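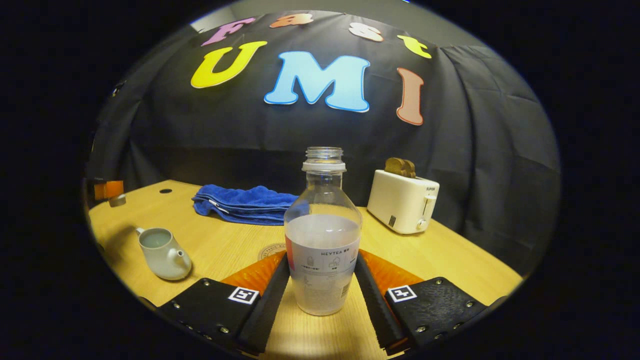

Recording your first set of bottle grasps with the Vekis hand-held kit

Last updated: January

The Vekis kit is a hand-held gripper with a wide camera, a charging lead and a sheet of spare markers. We bought ours through Lo Presti and have used it at the Gramotcombe workshop for one job, picking up and setting down part-filled drinks bottles. These are the steps we follow.

1. Charge the grip and put in an empty memory card. A full charge gave us 344 short recordings before the light went amber.

2. Wipe both square markers with a dry cloth. The software reads the finger opening from them, and a greasy thumbprint is enough to lose it.

3. Check the screws on the finger plates. Ours had worked slack by the second week. Nip them up by hand and stop there.

4. Run the opening check from the menu. Open the fingers fully, close them fully, and repeat 5 times at an even speed.

5. Set out the table. Leave a few everyday things on it, such as a teapot, a towel or a toaster. Keep them clear of the path of your hand.

6. Press record and come in level. Bring the pads to the lower part of the bottle, where the wall is straight, and close slowly. Soft plastic gives under the pads, so stop squeezing when the bottle stops sliding.

7. Lift, move, set down, open, back away. Then stop the recording. Keep the whole thing to one smooth go.

8. Copy the card and run the sorter. Of our first 1,211 recordings it threw out 564, nearly all for a hidden marker or a hurried start.

The pads grip clear plastic well and the handle is comfortable for an hour. The printed guide is thin, and the sorter gives no reason unless you open the log. For bottles and cups I would buy it again.

Comments (3)

fleteson_lab: Does step 4 need doing after every card change?

Reply from the author: No, once per session. Do it again if you touch the screws.

benchend: Thanks for the tip about the log. Mine was all hidden markers too, I was tilting my wrist.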